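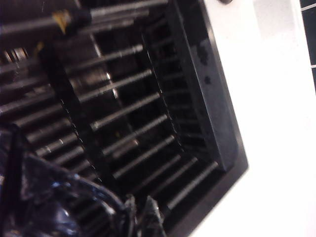 I've now put together the shopping list for a kitchen robot twice, and the first time I got it badly wrong. I spent nearly all the money on the arm, then had to go back and ask for more to cover the boring bits. So this is how I do it now, step by step, with the mistakes left in (you may as well get some use out of them!).

*Last updated February 21, 2026*

## Step 1: Write down the jobs first

Don't open a single catalogue yet. Sit down with a mug of tea and list what you want the arm to do, in plain words: push the tap lever, put a cup on the shelf, open a drawer. My list for the Miltden kitchen ran to 39 jobs, which was far too many, and I crossed out everything that didn't matter in the first year.

Next to each job write the furthest reach, the heaviest thing to be lifted and whether there's water nearby. That last column changed my budget more than the other two put together.

## Step 2: Price the arm and the gripper separately

Suppliers love a bundle. Ask for the split anyway. Clornemano quoted me one lump sum, and it took three emails to find out that the gripper was a third of it.

Fingers wear out and get bent, so treat them like printer ink. I put in 7 spare pairs for the first year and I'm glad I did. Check too that the bolt pattern on the wrist takes fingers from somebody else, or you'll be buying from the same shop for ever.

## Step 3: Leave room for whatever sits on top

Sensor, bracket, cables, cable clips. It all adds weight and height, and it all comes off what the arm can lift. I'd planned on a Gravow arm that looked perfect on paper, then added up everything bolted to the end of it and had to go one size bigger. Ouch.

Measure the gaps as well. A tap is a good test: there's a tall pipe on one side, a sink rim underneath and a small lever in the middle, and the gripper has to get to that lever with its housing on. Cut the outline out of cardboard and try it by hand before you order anything. 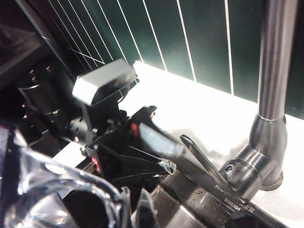
## Step 4: Budget for the room

My first plan had nothing at all in this section. The second had:

- a proper mount for the arm
- covers for the joints near the sink
- extra sockets, fitted by an electrician
- a set of cheap cups, plates and tubs that can be dropped
- £700 for bits and bobs

The bits and bobs money went first, mostly on cables. If your worktop is white and shiny, like ours, put a lamp or a blind on the list too and try it with your cameras before you settle on anything dearer.

## Step 5: Sort out the delivery dates

Lead times catch me out every time. The Sabatier mount was due in September and the arm was ready well before it, so we had a very expensive box in the hallway for 7 weeks. Ask each supplier for a date in writing, find the slowest item and order that one first. Everything else can wait, and so can its invoice.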